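Breakfast after the move

Posted Tuesday, April 10, 2018

I moved into the Rivera building in November and it took me until last week to eat a proper breakfast in it. I had coffee, and sometimes a banana on the way to the bus. By ten-thirty I was hungry and cross, and I bought a muffin from the place downstairs from work. The muffins are fine. I was buying a lot of them.

I went back through my bank statements over the weekend, which I do every spring before taxes, and added up the muffin place. Since the move I have spent $307 there. That includes a few coffees and one lunch, but it is mostly muffins. I paid less than that for my couch.

So I have been trying to fix breakfast, and a couple of people asked me to write down what I ended up doing.

The first problem was the kitchen. It is a narrow one with a window at the end and a single stretch of counter, and the previous tenant had left a shelf over it at exactly the height of my forehead. I took the shelf down in January. It left four holes, which I filled badly. Once the shelf was gone there was room to stand and cut things, and I started wanting to be in there a little more.

The second problem was that I had decided breakfast needed to be cooked. My father made eggs every morning of his life and I had it in my head that anything else was a snack. I bought eggs, I let them get old, I threw them out and bought more. I do not want to wash a pan at a quarter to seven. Once I admitted that, the rest was easy. I eat toast now, two slices with something on them.

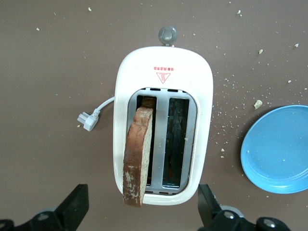 Two slots is plenty for one person.

The bread took longer to sort out than anything else. I tried the seeded loaf from the big store on the Tukport road, which is good on the first day and falls apart by the third. The seeds come off in the toaster and burn there, and then the whole apartment smells like it until evening. I tried a sourdough from the Saturday market. I liked the taste a lot, but the slices were all different widths and the ends stuck out or the middle would not fit down at all. I also cut them crooked, so part of that is on me.

What I buy now is the plain white-and-wheat loaf from Wuvari, the bakery two streets over. They slice it for you if you ask. The woman at the counter is Corina Ardeleanu, and she asked me what I wanted it for before she would pick a setting on the machine. I said toast. She gave me the second thickest and told me to freeze it the same day in pairs, with a bit of wax paper between the pairs. I had been keeping bread in the fridge for years. She did not think much of that, and she was right, it goes stale faster.

Frozen slices go straight in. They need a bit longer than fresh, maybe one notch up on the dial. I lost a few before I worked that out – pale on the outside and cold in the middle – and then I overcorrected and lost a few more the other way. I now leave the dial in one place and never touch it.
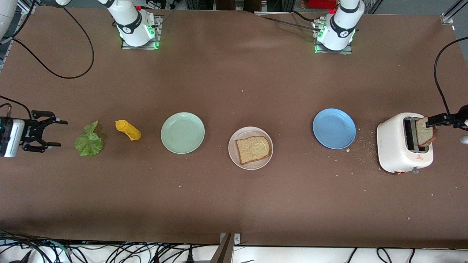 Butter was the next thing. I had been taking it out of the fridge and trying to spread it hard, which tears the bread. Tharun Menon at work told me to keep a small amount out in a covered dish and refill it twice a week. I worried about it going off. He has done it since college, in a much warmer apartment than mine, and he is still with us. I put out about as much as fits in an egg cup. When the weather turns I may have to go back to the fridge, but it has been a cold spring and so far it is soft every morning and has not gone bad on me.

After butter I rotate. Most days it is peanut butter on one slice and jam on the other. I had been buying the Ikmont apricot jam, and then the store stopped carrying it and I moved to plum, which I like less but have gotten used to. If anyone local has seen the apricot, please leave a comment. On weekends I do cheese and sliced tomato with a lot of pepper. My sister puts honey and salt on hers. I have tried it and I can see why people like it, but it gets on everything.

I keep everything for breakfast on one tray at the window end of the counter: the butter dish, the jars, a knife, a plate, a mug. I used to think people with trays were fussy. With the tray I do not open a single cupboard before seven, and I do not have to think about where anything is. I set it out after I brush my teeth at night. If I forget, I notice the next morning, because I am standing there looking for the lid of something.

Timing, for those who asked. I get up at 6:30. The kettle goes on first and the bread goes in second, and they finish close enough together that nothing gets cold. I eat sitting down. That was a change too, as I used to eat over the sink when I ate at all. I am out the door by 7 with time to walk to the second stop instead of the first, where you can get a seat.

As for cost, a loaf from Wuvari lasts me the whole work week with a few slices left over. I have not done the full math with jam and butter included, and I probably will not. I still go to the muffin place on Fridays. The man there asked if I had been sick.

There are a few things I have not solved. Crumbs are one. I empty the tray under the toaster on Sundays and there is always more in there than I expect, and some of it gets out onto the counter by Wednesday anyway. I wipe it up with a damp cloth and it comes back. The other is that I get tired of toast roughly every third week. When that happens I have oatmeal for a few days, the kind you pour boiling water on, and then I am ready for toast again. I would like to find one more thing that needs no pan. A few people have told me to soak oats in the fridge overnight. I made one jar of that and did not finish it. I may have used too much milk.

The holes from the shelf are still visible if the light comes in from the side. I bought a small can of paint for them last month and it turned out to be a different white from the wall, so now I have to either find the right one or paint the whole thing. I am leaning toward hanging a calendar there.

Next week I will get back to the bus route post, which is half written. The new schedule for the 339 came out and I need to ride it both ways before I say anything about it.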